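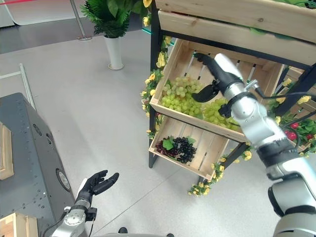 Fruit Display in the Esmont Hall

The Esmont Hall has reopened its seasonal display for the coming year, with grapes as the first fruit on show. Green, black and dark red bunches are presented in wooden crates on a metal-framed rack, dressed with leaves and garlands of artificial yellow flowers.

The display was arranged by the visitor services department together with Koster, which also supplied the crates. It may be viewed during regular hall hours until the end of August, and the fruit will change every 7 weeks. Members are asked not to handle the grapes or the garlands — tastings are held separately in the Turnovov Room, where places are limited to 250 for the season.

Places may be reserved at the front desk upon presentation of a current membership card. Schools wishing to bring a class should write to the department in advance.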